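# Getting the badminton things ready for summer

Every year, right before the Lockwood courts open for the season, I go through all our badminton gear and get it into some kind of order. It's one of my favorite little chores (I know, I know), partly for the rummaging and partly for that first whiff of a freshly opened tube of shuttlecocks, which takes me straight back to long evenings at the Jasbridge hall with the windows propped open and the tea urn rattling away in the corner.

I started on 31st May this time, a bit earlier than usual, and I'm glad I did. The Perwood weekend is in July, with 14 of us signed up so far, and last year we were still hunting for grips in the parking lot! So the rackets get a wipe and a good look at the strings, and anything fraying goes in a pile for the stringer. The bags get turned upside down and shaken out over the lawn. Shuttlecocks stay in their tubes, always, with the bent ones kept back for practice.

If you're borrowing a racket from us this summer, have a swing of 2 or 3 before you settle on one, and please do bring it back in a bag. We'd also love any spare tubes you have sitting in a closet, even half-full ones, as we go through almost 320 shuttles in a good season.
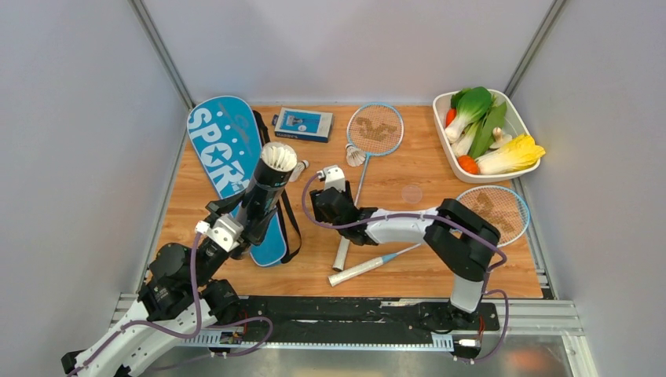
*Rackets and the bright blue bag on the wooden tabletop, with a shuttlecock tube held tilted in a black gripper.*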